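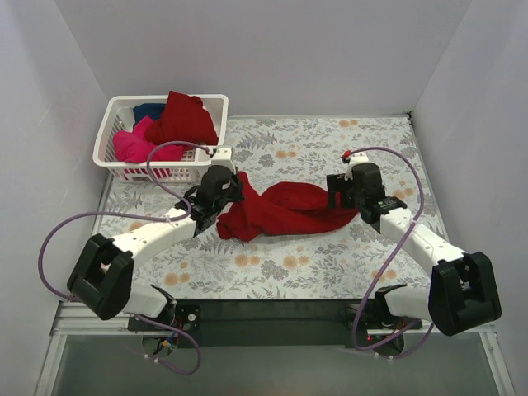 빨간 옷 한 벌의 양 끝에 그리퍼가 하나씩. 왼쪽 뒤는 빨래 바구니.

빨래 개기를 로봇한테 가르친다고 하면 사람들이 꼭 물어봐요. "그거 어떻게 프로그래밍해요?" 저는 이 질문을 받을 때마다 좀 난감합니다. 프로그래밍을 하긴 하죠. 근데 제 하루의 대부분은 그냥 옷을 집었다 놨다 하는 일이거든요. 제 손으로 하는 건 아니고, 제 손이 움직이는 대로 따라 움직이는 팔로요. 오늘은 그 얘기를 좀 길게 해 보려고요. 로봇에게 뭔가를 보여 주는 일, 그러니까 팔을 직접 잡고 끌어 주거나 멀리서 조종해서 시범을 만드는 일이 지금보다 훨씬 더 기술로, 솜씨로 대접받아야 한다는 얘기입니다. 좀 흥분해서 쓸 것 같으니 미리 양해를 구할게요.

먼저 제가 어쩌다 이 일을 하게 됐는지부터. 저는 원래 제어 쪽 사람이에요. Hedmont에 들어와서 처음 맡은 게 Grurodar라는 제어기였는데, 팔 두 개가 서로 부딪히지 않게 하는 부분을 손보는 일이었습니다. 깔끔한 일이었죠. 그래프가 예쁘게 나오면 퇴근하면 되는 일이요. 그러다 8월에 시범 담당하던 자리가 비어서 "잠깐만" 대신 앉았는데, 그 잠깐이 아직도 안 끝났어요. 처음엔 솔직히 좀 얕봤습니다. 조종기 잡고 옷 만지는 게 뭐가 어렵겠어요? 저도 집에서 빨래 개는 사람인데요.

첫날 티셔츠 한 장 개는 데 19분 걸렸습니다. 네, 분이요. 그것도 다 갠 걸 누가 봤으면 그냥 뭉쳐 놓은 줄 알았을 거예요.

뭐가 그렇게 어려웠냐면요, 손끝 감각이 없다는 거예요. 우리가 옷을 집을 때 눈으로 보고 집는 것 같지만 절반은 손가락이 알아서 합니다. 한 겹 집었는지 두 겹 집었는지, 솔기가 걸렸는지, 천이 미끄러지는지. 그런데 원격 조종을 하면 그게 싹 사라지고 눈만 남아요. 우리가 쓰는 조종 장치 이름이 Tralley인데, 작은 팔 한 쌍을 제가 잡고 움직이면 작업대 위의 큰 팔이 그대로 따라 하는 방식입니다. 따라 하는 건 정말 잘 따라 해요. 문제는 저쪽에서 느끼는 게 이쪽으로 안 온다는 거죠. 두꺼운 장갑을 끼고, 그것도 집게손가락이랑 엄지만 남긴 채로, 유리창 너머의 빨래를 개는 기분이랄까요.

그럼 팔을 직접 잡고 끌면 되지 않냐고요? 그것도 합니다. Kakakhel 프로젝트가 딱 그 방식이었어요. 관절 힘을 풀어 놓고 사람이 로봇 팔을 붙들고 움직여 주면 그 궤적을 저장하는 거죠. 저는 이 방식을 꽤 좋아해요. 서랍을 열거나 뚜껑을 돌리는 일은 이쪽이 훨씬 낫다고 생각하고요. 저항이 손에 바로 오니까, "아 여기서 더 밀면 안 되겠다" 하는 게 몸으로 느껴집니다. 처음 온 사람도 금방 배우고요. 근데 옷은… 팔이 두 개 필요하잖아요. 한 손으로 왼팔 잡고 다른 손으로 오른팔 잡고, 그리퍼는 발판으로 여닫고, 그러면서 제 어깨가 카메라를 다 가려 버리는 거예요. 시범 영상을 틀어 보면 옷은 안 보이고 제 체크무늬 셔츠만 한가득 나왔습니다. 로봇이 그걸로 뭘 배우겠어요.

그래서 옷감처럼 흐물거리는 물건은 원격 조종, 딱딱하고 힘이 중요한 물건은 직접 끌기. 이게 제 대략적인 입장이에요. 반대하는 동료도 있습니다. 원격 조종으로 만든 시범은 사람이 감각 없이 더듬거린 기록이라서, 로봇이 그 더듬거림까지 배운다는 거죠. 맞는 말이에요. 저도 제 초기 시범으로 학습한 팔이 허공에서 멈칫, 하고 망설이는 걸 보고 얼굴이 빨개진 적이 있습니다. 그건 제 버릇이었거든요. 옷을 집기 직전에 깊이가 헷갈려서 한 번 멈추는 버릇. 그걸 기계가 그대로 하고 있는 걸 보면 기분이 참 묘해요. 녹음된 제 목소리를 듣는 것보다 더 민망합니다.

하지만 저는 반대로도 생각해요. 로봇도 어차피 그 감각이 없잖아요! 우리 팔에는 손끝 센서가 없으니까, 사람이 눈으로만 보고 해낸 동작이라야 로봇도 눈으로만 보고 따라 할 수 있어요. 제가 맨손으로 멋지게 개는 걸 아무리 찍어 봐야, 거기엔 손가락이 몰래 해 준 일이 절반쯤 숨어 있습니다. 원격 조종을 하면 그 숨은 절반을 못 쓰니까 사람이 다른 방법을 찾게 돼요. 예를 들면 저는 이제 옷을 집고 나서 살짝 들어 봅니다. 무게를 느끼려는 게 아니고요, 밑에 깔린 겹이 같이 딸려 올라오는지 보려고요. 집에서는 평생 한 번도 안 해 본 동작이에요. 근데 이 동작 하나를 시범에 꾸준히 넣기 시작하니까 두 겹을 한꺼번에 무는 실수가 눈에 띄게 줄었습니다. 이런 건 코드 어디에도 안 적혀 있어요. 시범하는 사람이 알아서 찾아낸 거죠.

양팔로 옷을 잡아당겨 펴는 것도 그래요. 양 끝을 잡고 팽팽하게 하면 될 것 같죠? 너무 세게 당기면 한쪽이 빠지고, 빠지는 순간 천이 반대쪽으로 튕겨 가서 처음부터 다시예요. 너무 약하면 주름이 그대로 남고요. 처음에는 이걸 힘으로 풀려고 했는데 지금은 순서로 풉니다. 한쪽은 바닥에 대고 눌러 두고 다른 쪽만 천천히 끌어요. 양쪽이 동시에 움직이면 둘 중 어느 쪽이 잘못했는지 저도 모르고 나중에 배우는 쪽도 모르거든요. 한 번에 한쪽만. 이건 새로 오는 사람한테 제가 제일 먼저 하는 잔소리이기도 합니다.

이쯤에서 제가 진짜 하고 싶은 말을 할게요. 시범을 "데이터 수집"이라고만 부르는 게 저는 싫습니다. 그렇게 부르면 꼭 과일 줍는 일 같잖아요. 많이 주우면 장땡인 것처럼. 실제로 한동안 우리 팀도 그렇게 했어요. 목표가 시범 600개였고, 그걸 채우려고 교대로 앉아서 정신없이 돌렸습니다. 개수는 채웠죠. 그런데 학습을 시켜 보니 팔이 이상하게 우유부단한 거예요. 바구니 쪽으로 가다가 돌아오고, 소매를 잡으려다가 밑단으로 가고. 다 같이 앉아서 영상을 돌려 보니 이유가 뻔했습니다. 사람마다 소매부터 접는 사람, 밑단부터 접는 사람, 일단 탁탁 털고 보는 사람이 제각각이었던 거예요. 하나하나는 다 괜찮은 방법인데 섞어 놓으니 엉망이었죠. 엄마는 이렇게 하라고 하고 아빠는 저렇게 하라고 하는 집에서 자란 아이 같다고 해야 하나.

그다음에 한 실험이 저는 아직도 제일 마음에 듭니다. 한 사람이 순서를 딱 정해 놓고 천천히 만든 시범 40개만 따로 모아서 다시 학습시켰어요. 결과가 완벽했다고 하면 거짓말이고, 여전히 두꺼운 후드티 앞에서는 바보가 됩니다. 그래도 얇은 티셔츠는 망설임 없이 접었어요. 보고 있는데 좀 뭉클하더라고요(네, 빨래 보고요). 물론 옷 종류가 늘어나면 시범도 결국 많이 필요합니다. 저도 많은 게 나쁘다는 말은 안 해요. 다만 많이 모으기 전에 뭘 어떻게 보여 줄지부터 정하자는 거고, 그걸 정하는 건 조종기 앞에 앉은 사람이 제일 잘 안다는 겁니다.

그리고 이건 약간 불평인데요. 이 일, 몸이 힘들어요. 조종 팔을 들고 있으면 어깨 앞쪽이 뻐근해지고, 작은 화면으로 깊이를 가늠하느라 눈도 금방 침침해집니다. 저는 한 번에 최대 28분까지만 앉아 있기로 정했어요. 왜 하필 그 숫자냐면 그 뒤로 만든 시범은 나중에 제가 보고 제가 지우게 되더라고요. 피곤하면 동작이 급해지고, 급한 동작은 어김없이 티가 나요. 그런데 일정표를 짜는 분들은 사람 손이 오후 내내 똑같이 움직인다고 생각하시는 것 같아요. 쉬는 시간을 넣으면 개수가 줄어드는 것처럼 보이니까요. 버려지는 것까지 빼고 세어 보면 별로 안 줄어요, 정말로.

실패한 시범 얘기도 해야겠네요. 저는 실패했다가 수습하는 시범을 지우지 말자는 쪽입니다. 옷이 한쪽 그리퍼에서 빠졌다, 그러면 보통은 거기서 끊고 다시 시작하죠. 깔끔하니까요. 근데 그렇게 깨끗한 것만 보고 배운 로봇은 옷을 한 번 놓치면 그다음을 몰라요. 놓쳤다는 걸 아는지도 의심스러워요. 빈 그리퍼를 들고 허공에서 아주 정성스럽게 접는 시늉을 합니다. 마임 공연 같아요. 그래서 저는 놓치면 그냥 계속합니다. 다시 다가가서, 다시 집고, 늘어진 자락을 정리하고, 이어서 접어요. 시범 한 개의 길이는 길어지지만 그 안에 "망했을 때 하는 법"이 들어 있잖아요. 앞에서 한 사람이 순서를 통일해야 한다고 해 놓고 무슨 소리냐 하실 수도 있는데, 저한테는 같은 얘기예요. 망설임은 빼고 수습은 넣자. 망설임은 제가 뭘 할지 몰라서 생긴 거고, 수습은 제가 뭘 할지 알고 한 거니까요.

가끔은 이런 말도 들어요. 어차피 몇 년 지나면 로봇이 사람 영상만 보고 혼자 배울 텐데 뭐 하러 그렇게 공을 들이느냐고. 그럴 수도 있겠죠. 저는 점쟁이가 아니라서 모르겠습니다. 그런데 요리 영상을 아무리 봐도 칼질은 칼을 쥐어 봐야 늘던데요. 그리고 설령 그런 날이 온다 해도, 그때 로봇이 제대로 하는지 판단하려면 이 몸뚱이로는 뭐가 쉽고 뭐가 어려운지를 아는 사람이 있어야 해요. 그걸 아는 제일 빠른 길은 직접 조종해 보는 겁니다. 저는 제어기만 만지던 시절에 속도 제한을 왜 그렇게 답답하게 걸어 놨는지, 조종석에 앉고서야 제가 한 짓을 알았어요. 바로 고쳤습니다. 옆자리 동료들한테 사과도 했고요.

그래서 제 제안은 소박해요. 설계하는 분들, 학습 코드 짜는 분들, 한 달에 하루만 조종석에 앉아 보세요. 수건 말고 꼭 옷으로요. 수건은 네모라서 반칙입니다. 그리고 시범을 만든 사람 이름을 결과물에 적어 줍시다. 사진에도 찍는 사람 이름이 들어가고 번역서에도 옮긴이 이름이 들어가는데, 팔 두 개가 셔츠를 접는 법을 한 땀 한 땀 보여 준 사람 이름은 왜 "작업자 A"인가요. 저는 이게 은근히 서운해요.

이런 얘기를 집에서 했더니, 그렇게 잘 알면 소파 위에 쌓아 둔 것부터 개라고 하더라고요. 할 말이 없어서 갰습니다. 습관이 돼서 집자마자 살짝 들어 올려서 밑에 딸려 오는 게 없나 보게 되는데, 양말 한 짝이 딸려 왔어요.

다음 글에서는 발판으로 그리퍼를 여닫는 게 나은지 손가락 방아쇠가 나은지를 써 볼까 합니다. 저는 방아쇠파예요. 발판파 분들은 댓글로 미리 반박해 주셔도 돼요.

12/31/18 씀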